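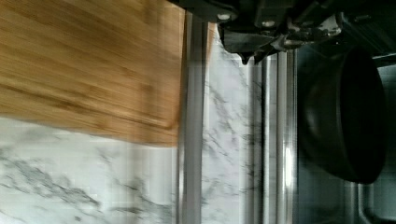 台面之上：普拉利旧城厨房的改造与居住习惯的变迁

阅读时间：10分钟

在拉恩尼斯郡西岸的普拉利（Plarley），厨房长期被视为住宅中最不值得讨论的房间。当地建于上世纪中叶的成排住宅，多将厨房设在北侧，紧邻后院与煤棚，面积狭小，窗户开得很高。建造者当年关心的是排烟与排水，至于在其中劳作的人站立多久、转身几次、手肘离墙多远，图纸上几乎没有留下任何考虑的痕迹。

波卡德（Pokard）住区更新计划自启动以来，将普拉利旧城的432户住宅纳入范围。计划的主要内容是屋面、外墙保温和给水管线，厨房起初只作为管线工程的附带部分处理：墙体既然要打开，柜体势必拆除，拆除之后总须重新安装。按照最初的方案，各户统一采用同一套柜体与台面，高度、进深、水槽位置一律相同。这一方案在征询居民意见的阶段遭到了广泛的质疑，项目方随后委托伊根（Egan）居住研究室对旧城住户的厨房使用情况开展入户调查，并据此修订了设计导则。

调查报告于去年9月提交，篇幅不长，文字平实，却在地方住房领域引起了超出预期的关注。其原因大概在于，报告所涉及的问题几乎人人熟悉，却很少有人以书面形式认真提出。

一、高度的由来

住宅厨房的台面高度，在多数地区已形成相对固定的数值。这一数值兼顾了柜体板材的裁切尺寸、灶具与洗涤设备的嵌入要求，以及假定使用者的平均身高。三者之中，前两项由生产环节决定，修改的余地有限；第三项看似最有弹性，实际上却最少得到更新。负责本次调查的建筑师艾丹·奥格里奥法（Aidan Ó Gríofa）在报告引言中指出，旧城住宅所沿用的台面高度，依据的是一位想象中的使用者：成年女性，身体健康，每日在厨房停留较长时间，并且独自一人。

入户调查的对象与这一形象相去甚远。受访家庭中，由两人或两人以上共同承担炊事的情况十分普遍；老年住户的比例较高，其中相当一部分习惯坐着处理食材；另有一些家庭，晚餐由放学归来的少年先行准备，父母下班后再接手完成。对这些使用者而言，统一的高度意味着总有人需要弯腰，或者总有人需要抬肩。

研究室没有因此主张为每一户单独设计。修订后的导则保留统一的柜体模数，同时在灶台与水槽之外另设一段可调高度的操作面，由住户在施工前自行选定。未来更换住户时，该段台面可以通过底部支座重新调整，无须拆除柜体。增加的造价主要来自支座五金和接缝处的防水处理，由计划的公用预算承担。

二、材料的选择

台面材料是征询意见时争论最为集中的议题。项目方倾向于价格稳定、供货可靠的复合板，居民的偏好则相当分散。一部分住户希望保留原有的石材台面，理由多与情感有关：这些石板由祖辈从郡内已停产的采石场购入，几经搬迁仍在使用。另一部分住户则对石材抱有戒心，认为其沉重、冰凉，遇酸容易留下痕迹。

从使用角度看，两种意见都有依据。大理石表面温度较低，适宜擀制油酥面团，传统糕点作坊多有采用；其主要成分为碳酸钙，遇柠檬汁、醋等酸性液体会失去光泽，需要定期养护。复合板轻便，耐酸性能较好，但接缝与切口一旦进水，基材容易膨胀，修补后也难以恢复原貌。木质台面触感温和，可以打磨翻新，对水槽周边的长期潮湿却较为敏感。报告对各类材料逐一作了说明，没有给出排序，只建议设计人员在入户时询问一个具体的问题：这个家庭平时在什么地方切菜。

这一问题的答案较预想更为多样。有的住户只使用水槽左侧的一小段台面，有的住户将砧板搬到餐桌上，边看护孩子边准备晚饭；有的住户把砧板架在水槽边沿，菜屑直接落入槽中。切菜位置往往决定了一间厨房真正的中心，而这一中心与图纸上标注的“操作区”重合的情况并不多见。

砧板本身同样值得留意。受访的年长住户普遍使用厚重的实木砧板，平时立放于墙角；年轻家庭则多备数块轻薄的板子，生食与熟食分开。导则据此在水槽侧面增设了一道竖向窄格，深度足以存放大块砧板，底部架空以利通风。施工图上，这道窄格只占很小的位置，住户的反馈却最为积极。

三、光线与窗

旧城厨房的高窗曾是施工方希望保留的构件。窗洞下沿较高，窗下墙面可以连续安装吊柜，储物量因而增加。调查人员在入户时发现，许多住户在白天也需要开灯做饭，窗外的光线越过头顶落在对面墙上，台面反而处于自身的阴影之中。

修订后的方案将部分窗洞向下扩大，同时取消窗两侧的吊柜，所减少的储物空间由通高的侧柜补足。由于北侧外墙为承重墙，窗洞扩大须经结构复核，最终有44户因墙体状况不符合要求而维持原状。对于这些住宅，导则规定在吊柜下沿设置连续灯带，光源靠近柜体前缘，避免使用者的身体遮挡操作面。

光线问题还牵涉到邻里之间的关系。普拉利的后院彼此相邻，院墙低矮，厨房的窗户历来是住户互相招呼的地方。几位受访者谈到，从前站在凳子上才能望见隔壁的院子；窗洞下移以后，洗碗时抬头便可看到对面晾晒的衣物。也有住户对此表示顾虑，要求在下半部分采用压花玻璃。两种做法均已列入导则，由相邻住户协商后分别申报。

四、施工期间的生活

任何住宅更新都须面对一个现实的困难，即工程期间住户如何吃饭。波卡德计划采取分段施工，每段包括相邻的若干住宅，厨房停用的时间控制在10个工作日以内。为此，项目方在旧城边缘租用了原渔业合作社的食堂，供施工段内的家庭轮流使用。

食堂的使用情况成为调查报告中篇幅最长的附录。最初的排班以家庭为单位，每户分配固定时段；运行一段时间后，住户开始自行调换，部分家庭索性合并烹饪，由一家负责主菜，另一家准备汤和面包。食堂的长台原为批量备餐所设，高度偏高，有住户从家中带来矮桌并排放置，自然形成了一高一低两个操作面。据奥格里奥法介绍，可调操作面的构想在设计讨论中早已提出，食堂中的这一布置则使研究室最终确定了高低两档之间的差值。

合用厨房也暴露出若干矛盾。调料与器具的归属、清洁的标准、气味较重的菜式是否应当避开某些时段，均曾引起不快。项目方在墙上张贴了使用须知，内容前后修改多次，最终版本只保留了关于燃气阀门、刀具存放和垃圾分类的条款，其余事项交由当周使用者自行商定。

五、尚待解决的问题

截至目前，计划的首批住宅已完成改造并交付使用，后续各段正在推进。研究室的回访表明，住户对通风与照明的改善评价较高，对可调操作面的评价则存在差异。部分家庭在入住后从未调整过高度，认为一次选定即已足够；另有住户反映支座锁紧装置操作费力，老年人难以独立完成。供货单位已提交改进样品，是否更换尚在评估之中。

费用分担是另一项悬而未决的议题。按照现行规定，统一配置以内的部分由计划承担，住户自选的石材或木质台面须补足差价。保留旧石板的家庭提出，旧料重新利用节省了采购支出，理应获得相应抵扣；项目方则认为，旧石板的切割、搬运与加固所需工时高于安装新台面，抵扣缺乏依据。双方已就此举行了多次会商，目前达成的临时办法是将切割费用列入公用预算，搬运费用由住户自理。

此外，旧城住宅中有相当数量为租赁用房，台面高度与材料究竟由房主还是租户选定，导则未作明确规定。在实际操作中，施工方通常以入住者的意见为先，再交房主签字确认，个别房主因考虑日后转租而坚持采用标准高度。研究室建议在下一版导则中增设专门条款，并将可调支座的操作说明列为租赁合同附件。

下一阶段的施工将转入港口北侧的三条街道。那里的住宅建造年代更早，厨房多由后院棚屋扩建而成，地面与主屋之间存在高差，部分房间至今仍以石板铺地。入户测量工作已经开始，测量表在原有项目之外新增了一栏，用于记录住户平日切菜时所站的位置，以及面朝的方向。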